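Wednesday, January 15, 2020

# Week 2 notes: learning a task from two viewpoints

Okay, picking up where I ran out of time. The question was whether a policy should see the world from the wrist, from up high, or both. Till Lammers argues for wrist only and I've never fully agreed with him (sorry, Till!). 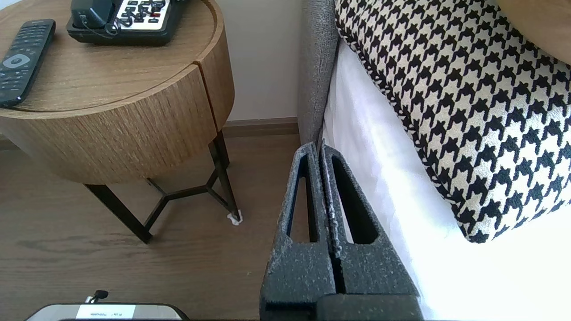 Wrist views have one lovely property: the fingers stay put in the image, so the network learns motion relative to them. Move the furniture and the picture near the grasp hardly changes. The cost is context. With the fingers down beside the nightstand, the remote and the phone are both in view, but you get very little of the room, and the bed takes up one whole side.

Our baseline, Volel, trains on 300 demonstrations and predicts short chunks of motion. Lilisel is the same network with a second camera stream added, and the two streams are fused late. Please read the fusion section before the lab, it's the bit everyone skips.

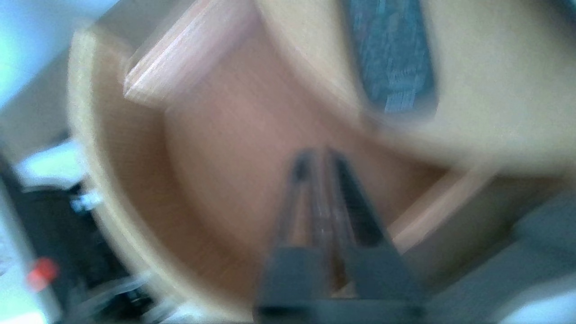
We also drop the wrist stream at random during training, so Lilisel can't lean on it too hard. I tried this on a whim and kept it! Over 53 trials each, Volel finished 31 and Lilisel finished 44. I'd want more trials before I got too excited, and we'll do the error bars together in the tutorial.
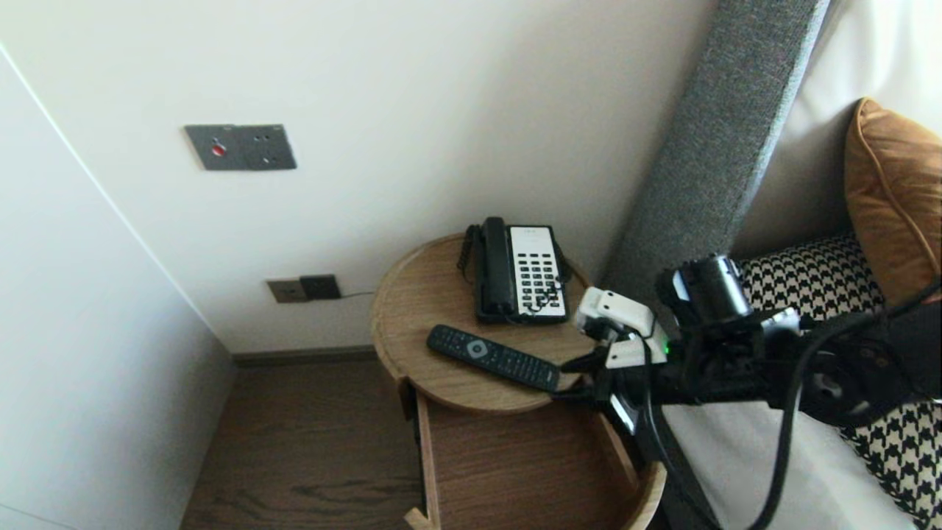 *Fig. 3. Second viewpoint: gripper, remote and open drawer in one view.*

For next week, sketch how you'd weight the two streams if the arm blocked the second camera's view of the handle. Half a page is plenty, and a messy diagram is fine by me.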